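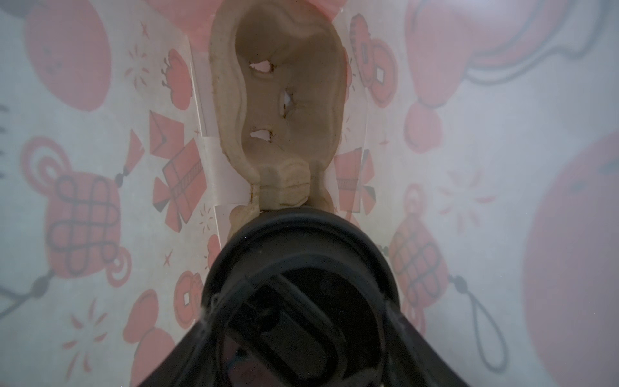 Moulded piece, pulp-like surface, three small holes in the hollow side.

Prunar: a word list for packaging and paper waste

Prunar is a small bilingual word list for people who write or translate sorting instructions for household waste. It has 258 entries in English and Lithuanian. Each entry has a headword, a short definition in everyday words, one sample sentence and a note on regional use.

I started the list in February, when I was translating a leaflet and found that the same tray had four different names in it. I am not a native speaker of English. If a definition sounds strange to you, please tell me, I will be glad to correct it.

What is in the folder

entries.csv is the list itself, one entry per line, UTF-8, separated by semicolons.
sources.txt names the leaflets and labels where each word was found.
changes.txt is the record of changes.

Columns

There are 7 columns: id, headword_en, headword_lt, definition, sample, region, status. The column "region" can be AU, CA, UK, US or empty. Empty means that I did not find any difference between the countries. It does not mean that there is no difference.

The column "status" has 2 values, checked and open. An open entry was read only by me. A checked entry was also read by a second translator.

Spelling

English headwords follow Australian spelling: moulded fibre, colour, litre, grey board. The American form is given in the definition when it is different, so you can still find "molded fiber" with a simple search. Please do not change the spelling in bulk, this happened once and it took me a whole evening to put it back.

Known problems

The entries for composite cartons are weak. In my sources the words "carton", "box" and "pack" are mixed, and I could not always decide which one the writer meant.

Entries 5 and 71 overlap. Both describe a shaped tray made from pulp. I will join them in the next version, but the old id will stay in the file.

Lithuanian diacritics are broken if you open the file by double click in some spreadsheet programs. Use the import window and choose UTF-8. A good test is the name Rimkutė in the first line of sources.txt. If the last letter looks wrong, close the file without saving.

Related lists

Jadisix covers glass and metal in the same format. Skallitia is older and covers textiles, its columns are in another order.

Licence

You may use and change the list freely, also for paid work. Please keep sources.txt together with the entries.

Author: Rimkutė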